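Gridora still life list
Message 378
Subject: Re: Painting on black, where do you even start?

Hi all,

I've been chewing on the question about black backgrounds since it came in, and I wanted to answer it properly, so get comfortable! Short version: yes, paint the black one, and pick dull, cheap things to go on it. A see-through plastic cup, a small banana, a flat peachy pink tray. Black cloth all the way around, black top underneath, and you've got enough to keep you busy for weeks.

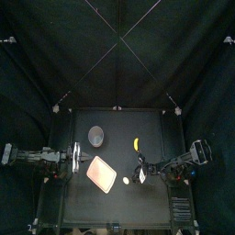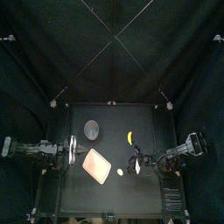 On November 15, 2018, a list member wrote:

I've joined up after lurking for a good long while. I've painted nothing but fruit on white tablecloths until now, and I want to try a black surface, but every time I start, the whole thing goes dead on me. The black looks like a hole in the canvas and the fruit looks like a sticker. Do you mix your black or use it from the tube? Do you paint the background first or last? And is it cheating to leave out the shadows when I can't really see them? I've got a tube of Gomau black I bought on sale and a stack of Zullo panels, the small smooth ones. I don't want to waste them all. Also, what objects would you start with? I have glass bottles, but they scare me.

End of quoted message. Okay, my turn.

First, welcome! And please waste the panels. I went through a whole pack of Zullos on one green pear last winter and I'd do it again. They sand back fine if you haven't piled the paint on, and if you have, turn them over. The back is a little rougher and I've come to like it better for fruit.

Objects first, because that's the fun bit. Leave the glass bottles in the cupboard for now. A frosty plastic cup gives you most of what glass gives you with half the panic. Look down into it and the rim is one pale ring, and then inside it's this soft bluish gray that goes a little lavender if you stare at it. You can paint that! It's a ring and a few grays. Glass will throw forty tiny sparkles at you and you'll try to paint every one.

The thing with anything see-through on black is that the black comes up through it. So I don't mix a "cup color" at all. I take whatever I've used for the table, add white and the tiniest touch of blue, and drag it thin. Then the rim goes on last with a small round brush and a steady breath. If the rim is good, the rest of the cup can be pretty sloppy and people will still want to pick it up.

Bananas. I love a banana on black. It's the loudest thing you can put there short of a lemon, and it has that dark stem end that sinks into the background all by itself, so you get one bright shape with a lost edge for free. My warning is about the yellow. Don't shade it with black or you'll get pond green (I have a whole drawer of pond green bananas). I use a dull brownish orange for the shadow side and leave the yellow itself alone, straight from the tube, in one or two strokes. Small ones are easier than big ones. A big banana wants to run the picture.

The tray is the one I'd really push you toward. Flat things in a pale color are what stop the black from being a hole, and a peach or salmon pink is warm enough to sit next to the yellow without fighting it. Put it on a diagonal. I used to line mine up with the edge of the table and everything looked like a place mat. Turn it and you've got a direction across the picture, and the light rim makes a lovely thin line to follow. There's a bit of shine on a surface like that too, but go easy. I put in a single lighter patch and then wipe half of it off with my finger.

And something small and white, if you have it. A little white oval is plenty, it doesn't matter what. You need one spot that tells you how bright white really is in that light, and then you'll see that your cup rim is nowhere near white. I repainted so many rims before I worked that out.

Now the black itself. I've used Gomau black and I like it fine, but straight from the tube it's cold and it dries flat in a way I can't stand. I put a little burnt umber in for the table and a little green in for the cloth. Hanging cloth has folds even when you'd swear it doesn't. Soft ones, wide ones, and they only show where a bit of light comes in from above. If you make the cloth slightly greener and the table slightly browner you'll get a corner between them with no line at all, and then the fruit stops being a sticker, because there's a room for it to be in.

Background first or last: I do it first, thin, over the whole panel, and let the objects come up out of it. Someone at the Romaniuk Street evening class told me to do it last and cut in around the shapes, and I tried for a month. All my edges looked like scissors had been at them. But plenty of people do beautiful work that way, so try both on the same setup and see which one makes you swear less.

Shadows: not cheating! On a black top I mostly can't see them either. What I do look for is the underside of the object, the last little strip before it meets the table. Darken that and it sits down. On the tray I only do the edge farthest from the light. On the banana, one soft stroke underneath and then I leave the room so I can't fiddle.

A couple of odds and ends. Keep a lint roller by the easel, black cloth picks up every hair in the house. Mix more black than you think you'll need, because matching it the next day is misery. And move things around a lot before you start. I'll set the cup up in the back left, tray in front of it, banana off to the right, and then spend longer shoving the tray an inch this way and that than I spend on the drawing. I used to feel guilty about it. I don't now.

I'd also keep the gaps. Black between things is part of the picture and it's tempting to fill it up with a spoon and a grape and your reading glasses. Leave the middle open and see how long you can stand it.

For whoever asked last time about panel sizes, mine are 6 inches on the short side, and I wouldn't go bigger for a first black one. That's a lot of dark to keep even. I'm still hunting for a matte varnish that doesn't leave cloudy patches on the dark parts, so if anybody has one they'd swear by, please post it here where I can find it again. I've got a pile of finished ones leaning against the hall radiator waiting on it.

Happy painting, and do post the first one, even if it's a sticker on a hole!

--
To leave the Gridora list or switch to the daily digest, write to the list address with the word "settings" in the subject line.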